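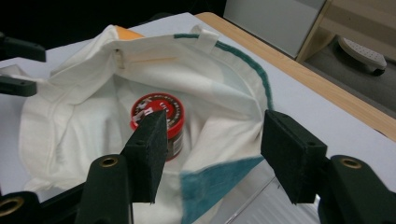

How to Pack a Bag Like a Pro

Have you ever carried a bag of groceries home and found squashed bread at the bottom? Or pulled out a banana that had turned into a sort of banana pancake? Packing a bag looks like the easiest job in the world, but there is real science hiding in it, and once you know a few tricks you can beat most grown-ups at it!

Let's start with the bag itself. A tote bag is about as simple as a bag can get: some cloth, some stitches and two handles. The word "tote" means to carry, so a tote bag is really just a "carry bag." Lots of totes are made of canvas, a strong cloth that used to be popular for ship sails and tents. If it can hold the wind, it can hold your lunch.

Why cloth doesn't fall apart

Look very closely at a piece of canvas (a magnifying glass is great for this). You'll see threads going up and down, and more threads going side to side. They pass over and under each other, again and again. That's called weaving. One thread on its own is easy to snap. But when you pull on woven cloth, lots of threads share the pull, so each one only has to do a little bit of the work.

The top edge of a bag has an extra-tough job. Every time you open the bag, you tug on it, and the ends of the threads there would love to come loose. So bag makers fold the edge over, or cover it with a strip of trim, and sew it down. Some bags have trim in a different color, like the green one on our tote. It looks cheerful and it helps you find the opening, too.

Opening up

A soft bag can't stand up like a box. Leave it alone and it flops. So before you pack, set the bag on a table and find the rim. 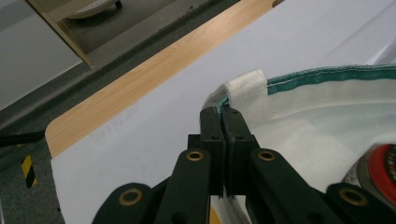 Pinch the rim and pull it gently away from the other side. Now do the same with your other hand, until the bag makes a wide mouth. If the sides keep sliding back in, roll the top edge down once, like the cuff of a sock. The thicker edge is stiffer, and it helps hold the bag open while you work.

Heavy things first

Put a jar in first! Jars, cans and books belong at the bottom, near the middle. Everything on Earth is pulled down by gravity, and heavy things are pulled harder than light things. If the heavy jar sits on top of the bread, the bread gets squashed. If the bread sits on top of the jar, both of them are fine.

Keeping the jar near the middle matters as well. Put it way over on one side and the bag will tip and bump against your leg all the way home. Scientists call the balance point of an object its center of gravity, and a good packer tries to keep it low and right between the handles.

Check the lid, too. A screw-on lid has a little spiral ridge inside it that fits a matching ridge on the glass or plastic. Turn it to the right and the two ridges pull each other tight. Righty-tighty, lefty-loosey!

Try it: the squash test

You'll need a tote bag, an unopened jar or can with 600 grams of food inside, and 6 paper cups.

First, put the cups in the bag and set the jar on top. Lift the bag by its handles and walk 10 big steps. Take everything out and look at the cups. Any dents?

Now straighten the cups out (or use fresh ones) and pack again, this time with the jar at the bottom and the cups above it. Take the same 10 steps. Draw a picture of your cups after each walk and compare them.

When Farzana Sivakumar's class tried this, one group, led by Habibur, wanted to know what would happen if they laid the bag on its side. What do you think? Make a guess before you try it!
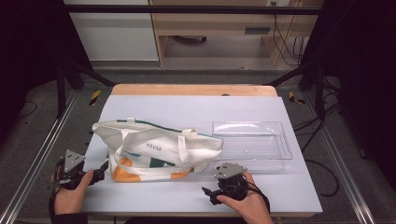
Why do tote bags have two handles?

Each handle is sewn to its own side of the bag. When you lift them together, the two sides share the weight, and the bag hangs straight down with its opening on top. Pick it up by only one handle and that side has to do most of the lifting. The bag tilts, the opening gapes, and your apples may go rolling down the street.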